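Bin Picking Method Learns From Its Own Failed Grasps

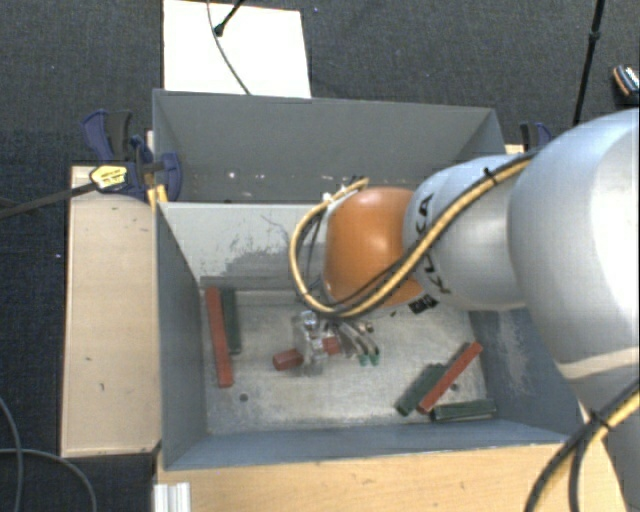
By Teresa Sampaio | October 22, 2021 | Research News

A group at the Pristholm robotics laboratory has reported a grasp selection method for bin picking that is trained on the robot's own attempts, with no hand-labeled images. The method, named Grenach, was tested on a KUKA arm working over metal bins holding red and green blocks.

Bin picking is usually split into two steps. A vision module finds the parts, and a planner then chooses a grasp from a list prepared for each part. Grenach drops the part-finding step. A network takes a depth image of the whole bin and assigns each possible gripper pose a predicted chance of success. The arm carries out the pose with the highest value, provided a collision check against the bin walls is passed.

Training began with 1000 attempts at randomly chosen poses. Most of these failed, according to lead author Florêncio Patrício, and the failures turned out to be the more useful part of the data. "A miss in open space tells you very little," Patrício said. "A miss where one finger lands on a neighboring block tells you quite a lot, so we weight those attempts more heavily in the loss."

After the random phase, the network was updated every 20 attempts while the arm kept working. Blocks were moved from one bin to the other and back again, so that the layout changed between attempts and did not have to be reset by hand.

The authors then ran a separate test of 350 grasps with the network frozen. Of these, 19 failed. The paper sorts the failures into two groups. In the larger one, a block lay close to a wall and the collision check left only poses near the end of the block, where it tended to rotate out of the fingers during the lift. In the other, two blocks touched along their long sides and were read as a single surface in the depth image.

The second problem is partly a matter of sensing. Color was left out of the network input on purpose, as the group wanted a method that would carry over to unpainted parts. Adding it back would probably separate a red block from a green one, Patrício said, but would do nothing for two of the same color.

Cycle time was not optimized. The arm was held to reduced speed throughout, and the authors make no claim about throughput on a production line. The test set was also limited to straight blocks, and the paper notes that curved or hollow parts may need a different set of candidate poses.

A follow-up study will use mixed castings supplied by Prutlow, a parts manufacturer - the first trials are planned for December. The group also intends to release the training code along with the record of all attempts, failed ones included.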